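Boletín de socios - Equipamiento y servicios

Kaseta incorpora a su oferta el servicio de puesta en marcha de pinzas con cámara de muñeca

El área de equipamiento de Kaseta comunica a los centros asociados que, desde octubre, queda abierta la contratación del servicio Plusevberg, destinado a laboratorios, escuelas técnicas y talleres que ya disponen de un brazo manipulador de sobremesa y desean utilizarlo en tareas de recogida y ordenación de objetos domésticos. El servicio comprende el suministro de una pinza de dos dedos, una cámara de pequeño formato para la muñeca del robot, el soporte de montaje y cuatro sesiones de formación para el personal que vaya a manejar el equipo.

La evaluación previa se realizó en las instalaciones de Grindstead, bajo la dirección técnica de Sille Gunnlaugsson, y constó de 900 intentos de agarre con vajilla y envases de uso corriente. El informe completo, registrado con el número 3053, puede solicitarse a la secretaría técnica. Se resumen a continuación los aspectos que interesan a los centros que estén valorando la adquisición.

Condiciones de trabajo

Las pruebas se efectuaron sobre una superficie blanca y lisa, sin mantel ni marcas de posición. Se emplearon platos, tazas, cuencos y envases de plástico, dispuestos de manera distinta en cada intento. El operador dirigía el brazo durante la fase de demostración y el sistema ejecutaba después la misma tarea de forma autónoma. Entre las tareas propuestas figuraban la retirada de un envase de un plato, el traslado de una taza al extremo opuesto de la mesa y la agrupación de varias piezas en un mismo punto.

La tarea del envase fue la que exigió mayor atención. Una botella tumbada sobre un plato obliga a la pinza a descender muy cerca del borde de la vajilla, y un error pequeño en la aproximación puede desplazar el plato entero. El equipo evaluador recomienda iniciar la formación con objetos en posición vertical y reservar esta disposición para la tercera sesión.

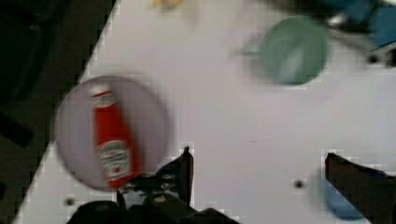
Calidad de la señal de vídeo

La cámara de muñeca ofrece una vista cercana de los dos dedos y de la zona de agarre. Durante los desplazamientos rápidos la imagen pierde nitidez: los contornos se duplican, las etiquetas de los envases dejan de ser legibles y la compresión produce bloques visibles en los bordes. Con la pinza abierta, además, los dedos pueden ocultar parte de los objetos más próximos. En la toma que acompaña a esta nota, el dedo derecho tapa en parte una pieza azul, mientras que la botella roja y la taza verde se distinguen por su color y su forma general.

El informe considera suficiente esta calidad para tareas de recogida, siempre que el brazo reduzca la velocidad en el tramo final. No la considera adecuada para la lectura de textos ni para la inspección de superficies. Los centros que necesiten estas funciones deberán prever una segunda cámara fija, que no forma parte del servicio y que Kaseta presupuesta por separado.

Montaje y mantenimiento

El soporte se fija a la muñeca mediante cuatro tornillos y admite dos orientaciones de la cámara. El cable de vídeo discurre por el exterior del brazo - conviene comprobar su holgura en toda la amplitud de giro antes de la primera sesión - y se conecta al equipo de control sin adaptadores. Las puntas de los dedos son recambiables. Sial, empresa encargada del suministro de repuestos, mantiene existencias para los centros asociados y atiende los pedidos por el canal habitual.

Se advierte que el desgaste de las puntas fue desigual en las dos unidades evaluadas. El informe no establece la causa, y la revisión periódica queda, por el momento, a criterio del responsable de cada centro.

Contratación

La cuota de préstamo del equipo asciende a 49 euros por jornada e incluye el transporte dentro de la red de centros. Las sesiones de formación se imparten en Grindstead o en la sede del solicitante, con un máximo de seis asistentes por grupo. Las solicitudes deberán indicar el modelo de brazo disponible, las dimensiones de la mesa de trabajo y el tipo de objetos que se prevé manipular.

Las consultas de carácter técnico se dirigirán a Sille Gunnlaugsson, a través de la secretaría de Kaseta. Los centros que participaron en la evaluación conservarán las unidades cedidas hasta la firma del nuevo contrato.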